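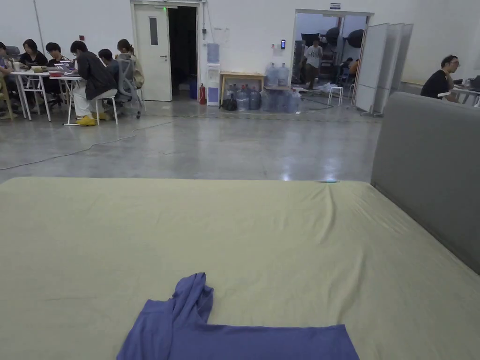 Chapter 2. Flat Surfaces and Folding

Folding starts with the surface, well before the first sleeve gets turned in. Most people fold wherever they happen to be standing - kitchen bench, ironing board, their own lap - and the results show it. A bed is better. Big, flat, the right size for a whole shirt with room left over for a pile. The blue-violet T-shirt on the mattress has its body spread flat but one sleeve is still up in a crumpled loop, and that sleeve is the first job. The khaki-green fitted sheet under it has soft creases too, running on the diagonal, and we'll come back to those in 2.3.

Chapter 1 dealt with sorting. If you skipped it, go back at least as far as the fabric table, you'll need the weights.

In this chapter
2.1 Choosing a surface
2.2 Laying out a T-shirt
2.3 Working on a fitted sheet
2.4 The Haldane fold and the Nilov fold
2.5 Stacks, drawers, shelves
Practical task

Words to know
Body: the main panel of the shirt, shoulders to hem.
Hem: the stitched bottom edge.
Grain: the direction the threads run. Knits stretch more one way than the other, usually across.
Drag: the pull of the surface on the cloth as you move it.
Set: how well a fold stays put once you let go.

2.1 Choosing a surface

Height first. Your hands should reach the middle of the surface without your back bending much. Beds are low for most adults. Fine for ten minutes, not fine for a full basket. Kneel, or sit on a stool, or fold near the edge and push the finished pile to the middle.

Then drag. A bare laminated bench has almost none and a light shirt slides away when you smooth it. Cotton sheeting has more, so the shirt stays where you put it. Too much is a problem as well - flannelette grabs at knit fabric, and you end up lifting the whole garment to shift it a centimetre.

Then give. A mattress sinks under your palms. You can't press a sharp crease into something that sinks, so don't try for one. T-shirts don't need it. Business shirts do, and they go to the table (Chapter 4).

A padded headboard or wall on one side is useful for leaning finished stacks against, less useful if you're left-handed and it's on your left. Work from the open side where you can.

Concrete or tile floor beside the bed? Clothes that slip off will pick up whatever is down there. Sweep before you start. Five minutes, saves a rewash.

2.2 Laying out a T-shirt

Do this every time untill it's automatic.

Put the shirt down front side under, collar away from you. Hold it at the shoulder seams and let the rest drop. Don't throw it.

Sleeves next. Pinch the cuff of each sleeve, pull outwards, lay it down. A sleeve that stands up in a loop has usually caught on itself at the underarm. Pulling harder on the cuff only moves the crumple along to the shoulder. Lift the underarm seam with your other hand, let the cloth fall open, then lay the sleeve flat.

Body last. Flat hands, from the middle out to the side seams, then down to the hem. No rubbing. If the hem hangs over the edge of the bed, move the shirt up before folding. A hanging hem stretches the knit and your halves won't match.

Check: shoulders level, side seams roughly parallel, sleeves the same length. If one side looks shorter it's almost always twisted at the seam, not shrunk.

2.3 Working on a fitted sheet

Elastic corners pull a fitted sheet tight at the rim and leave it loose through the middle. Ripples form. A thin shirt laid across a ripple takes on the same line, and you fold that line in.

Two ways to fix it. Tuck the loose side further under the mattress, or run your forearm along the sheet from the centre to the far edge. The second is quicker and lasts for maybe half a basket.

Colour matters a bit more than you'd think. Dark or bright shirts on a pale sheet are easy to see, edges and all. White on white is slow going, put a coloured towel under it.

2.4 The Haldane fold and the Nilov fold

Both begin from the layout in 2.2. The Haldane fold goes in thirds lengthways then in half, and makes a wide flat packet for shelves. The Nilov fold goes in half lengthways, sleeves together, then in thirds, and stands up on its edge in a drawer. Learn the Haldane first. Steps for each start on the next page, try them with an old shirt as you read.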